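The Pump

by the owner of the Flotska
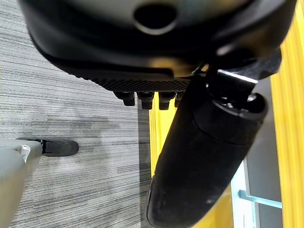 My father left me a boat and my sister a house, and for the first winter she had the better deal. The Flotska sat on blocks behind the chandlery in Bilham with a tarp over her and a bilge pump that would not run. I took the pump out and drove it over to Lodhi, the repair shop in Skillum, because my father had always gone there and I didn't know of anywhere else. The man at the counter gave me a ticket with 718 on it and went into the back. I sat on a low bench by the workbench and looked at what was in front of me. It was mostly black plastic with a dull shine where the light from the right caught it. There was a strip with a fine cross-hatched pattern, and under the strip hung a row of short black nubs like teeth. I looked at them for a long time. I had not slept well since the funeral and it was restful to look at something that had nothing to do with me.

The man came back and said the pump was finished.

"You can't fix it?"

"I could," he said. "It would cost you more than a new one, and then you'd have an old pump."

I asked what a new one cost. He said 400 for the kind my father liked, and less for the other kind. I asked what was wrong with the other kind. He said nothing was wrong with it.

"But my father liked the expensive one."

"Your father came in here to argue about the expensive one," he said. "He never bought it. He had me fix this one 3 times."

He took a folder out from under the counter and showed me the slips. They were all in my father's handwriting, since he didn't trust anybody else to write down what was the matter. Makes a noise, said the first one. Makes the noise again, said the second. The last one was dated 20/02/2020 and said, Noise gone, does not pump.

I read that one twice. I remembered that winter. He had told me on the phone that the boat was in good shape and that he would have her in the water by April. I had said I would come up and help him with the paint. I didn't go. There was a lot going on that spring, and afterward neither of us brought it up.

"Did he pick it up after this?" I asked.

"He picked it up. I told him then what I'm telling you now. He said he'd think about it."

So he had carried the pump back to Bilham and bolted it into the boat again, dead, and connected the hoses. He had even put new clamps on. I had noticed the clamps when I took it out. I had thought they meant that he was keeping up with things.

I bought the other kind. The man put it in a box and put the old one in on top, wrapped in newspaper, without asking if I wanted it. He took my ticket back and stuck it on a nail.

On the road home I stopped at the house. My sister was on the stairs with a bucket. She had been pulling off wallpaper in the hall and had found more wallpaper under it. She said the furnace was making a noise.

"What kind of noise?"

"I don't know. A noise."

We went down and stood in front of it. It was knocking a little, every so often. She had a flashlight and I had a screwdriver I had picked up off the shelf, and neither of us did anything with them. I told her about the slips. She laughed, and then she sat down on the bottom step and didn't say anything for a while.

"He told me the furnace was new," she said.

We found the sticker on the side. It was older than she was.

She made eggs and we ate them standing up because the kitchen chairs had boxes on them. I told her I would put in 5 hundred toward the furnace if she came and helped me with the hull. She said she didn't know how to paint a hull. I said I didn't either. She asked what color, and I said the same green, if they still made it, and she said she had never liked that green.

"What do you want, then?"

"I'd have to think about it," she said, and heard herself, and put down her fork.

I went over to the boat before it got dark. I got the tarp back far enough to climb in and lay on my side with my arm down in the bilge. The new pump was smaller and the bolt holes didn't match up. I could see pencil marks on the wood from some other time that something hadn't matched, with a measurement written beside them and crossed out, and another one written under it. I used the second one. It was off by a hair, so I moved the drill over and started again.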